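Chapter 4
Teaching by Hand: Your First Pick-and-Place Task

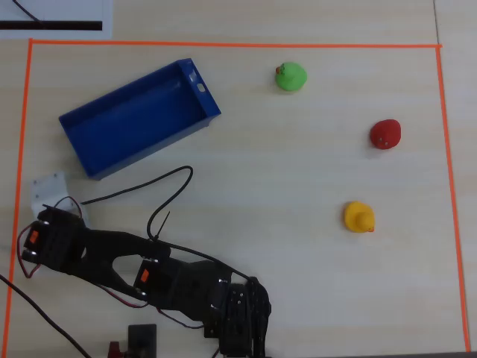
By now your team has an arm that moves when it is told to and, with luck, holds still when it isn't. You have set the joint limits, labeled the cables, and argued about whose turn it is to hold the screwdriver. This chapter gives the arm a job.

The job is putting rubber ducks in a tray. Students who signed up for robotics hoping to build something that walks through walls are sometimes let down at this point. Give it an hour. A duck is round where you would like it flat and slippery where you would like it to grip, and it tips over at the lightest nudge. A toddler can put one in a tray without looking. Your arm will need a good deal of help.

The Traltden Cup, which many classes using this book enter in the spring, has run a duck event since its second season. The rules fit on one page. The arm must pick up each duck and release it inside the tray, with no human hand crossing the tape once the run begins. A perfect run is worth 500 points. Knocking the tray out of the taped area costs you 150, and the judges have heard every possible argument about whether the tape itself counts as inside. (It does. Please stop asking.)

4.1 What you will do

You will not write a program that says "go to this spot, close the gripper, lift." You did that in Chapter 3, and you may remember how it went when someone bumped the table. This time you will move the arm through the task yourselves, many times over, while the computer records the camera view and the joint positions. Then you will train a model on those recordings and see what it learned from you, bad habits included.

Each trip through the task is called a demonstration. A class in the Vollton district kept a log of its first season and ended up with 2,080 of them. A fair share had to be thrown out. In one long stretch the driver had been chatting with a friend and paused over every duck for several seconds before closing the gripper. The trained arm paused too, very thoughtfully, over every duck.

Your own target for this chapter is smaller: 500 demonstrations, split among the whole team. Trade drivers often, and write down who drove which batch. You will want that list in section 4.5, when the blame is handed out.

4.2 Before you start

Check the following with the power off.

The arm's base is clamped or screwed down. Leaning a textbook against it does not count, even this one.

The cables have enough slack for the arm to reach all four corners of the taped area. Move it there by hand and watch the connectors.

The tape is stuck flat. A gripper will find any loose end you leave it.

The Rirkix recorder is open on the computer and is saving to a folder with a sensible name. "test," "test2," and "test_final_REAL" are not sensible names.

Then agree on what "done" means. Is a duck lying on its side in the tray a success? What about a duck sitting on another duck? Settle it now and write it in the team notebook, before anyone has a score to protect.

Key terms in this chapter: demonstration, episode, workspace, reset, policy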